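About Ollel House

Welcome, and thank you for stopping by. Ollel House is a small after-school learning centre on the main street in Presham, up the stairs at number 151, with the green door that sticks a bit when it rains. We help kids from Grade 2 to Grade 10 with reading, writing and maths, and we have a modest but very loyal evening group of grown-ups who are coming back to study after a long time away from it.

We started out as a homework club in the hall behind the Kumsa Road library. There were six children that first winter, a kettle, and a box of readers that somebody's aunt had been keeping in a garage. The plan was to run it until the end of term. Then the end of term came and the parents asked what time we'd be opening after the holidays, so we opened after the holidays, and we have more or less kept going on that basis ever since.

These days we have 56 students on the books and 14 tutors, most of them part-time. A few are retired classroom teachers, a couple are at university, and one used to come here as a student herself and still prefers the chair by the radiator. 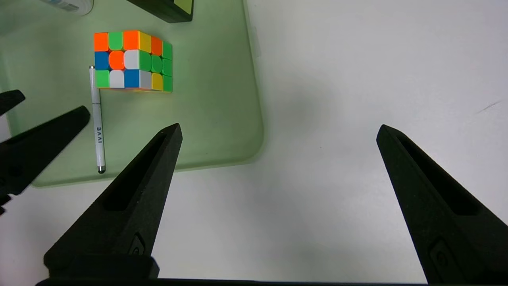 How we teach has changed less than you might think. Every child begins with a long, easygoing visit, and there's no test at the end of it. We read together, we talk about what they like and what they can't stand, and we have a look at whatever is going on at school. After that we write up a plan of a page or so and go through it with the family. If a plan isn't working we would much sooner hear about it in the second week than at Christmas, so please do tell us! Groups are kept to four, and for some children it's one to one, at least until they've found their feet.

Reading is probably what we are best known for around town. We use real books wherever we can, the funnier the better, and we aren't fussy about comics, joke books or the back of the cereal box. Our lending shelf is open to anyone who walks in, enrolled or not, and you needn't sign anything out. Books wander off for months and then come home with a different family altogether – we've made our peace with that. 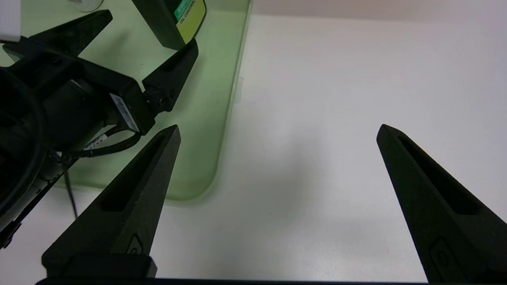
Maths is where we see the most worried faces, and quite often they belong to the parents. We go back as far as we need to, even if that means a Grade 8 student spending a happy month on fractions, and we do a great deal of it out loud before anyone picks up a pencil. Our tutors like to begin with nothing laid out. Worksheets come out later on, and calculators later still. It's slower going at first, we'll admit, but we're patient people and there are biscuits.

The adult group meets in the evenings and is run along the same lines, with better coffee. People come for all sorts of reasons: a trade certificate, a citizenship test, a grandchild who has started asking for bedtime stories. You can join partway through a term.

Fees are on a sliding scale and always have been. Jevudent, the dental practice downstairs, has kindly paid for several places each year, and families never have to say which kind of place they have. If cost is the thing holding you back, please have a quiet word with us.

A note for April 2020: our rooms have been closed since March and lessons are being held by phone and video for the time being. The lending shelf has moved to a crate on the landing, so help yourself, and leave a message on the office line if you'd like a particular book put aside.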